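Grallitz bench comparison

The Grallitz bench comparison is a set of trials in which robot grippers, arms and controllers are tested against one another on household tasks, mostly in simulated kitchens. It takes its name from Grallitz, the town where the first round was held. The results are widely quoted by makers of grippers, though how much they say about real kitchens is disputed.

Background

The first round compared two grippers, the Boström parallel hand and the Faninport three-finger hand, on one make of arm. Each was given the same list of jobs: turning a knob, pulling a drawer, lifting a lid and opening a hinged door. Later rounds kept the list and added a second controller, so that every gripper was tried under both. A full round now consists of 387 attempts. The entry rules were rewritten after the second round, when it emerged that one entrant had been allowed to change its grip force between jobs and the other had not.

Method

Most attempts are made in software. The room, the arm and the objects are all modelled, and the controller receives the same kind of camera view that it would get from a real lens. Knob turning is usually done at a kitchen range, and the organisers treat it as the hardest of the four jobs. The knobs are small, they sit at the back behind the burners, and a pot may stand between the arm and its goal.
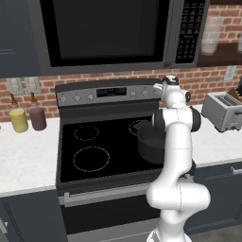
Vol. 11, p. 84

The simulated range has a stainless-steel panel with round knobs and a small display, set against a brick wall. An arm reaching for the right-hand end of the panel has to pass over the cooktop, and in some layouts it hides part of the panel from the camera. How far this affects the scores has never been reported separately. The published tables give one figure for each job, with no split by knob position or by pot.

Results

In the most recent round the Boström hand finished ahead on knobs and the Faninport hand on lids. Drawers and doors were close enough that the order changed with the controller. The summary nevertheless named the Boström hand as the better gripper overall, a claim that rests on giving knob turning twice the weight of any other job. No grounds for that weighting have been published.

Criticism

The main objection concerns friction. In the model every knob turns with the same effort, and grease, wear and loose fittings are left out. A repeat on real appliances at the Gekilwood workshop used 33 attempts per gripper and found no clear lead for either hand. Supporters of the comparison answer that this was too few to settle anything. The same complaint could be made of several tables in the original report, where the attempts are divided among four jobs, two grippers and two controllers.

A second objection is that the arm was never varied. A gripper that does well on a long, slim arm may do badly on a shorter one, and the report has nothing to say on the point. Tests with a second arm have been promised for the next round, which has no date.

See also

Robot end effector
Simulation-to-reality gap
Gekilwood workshop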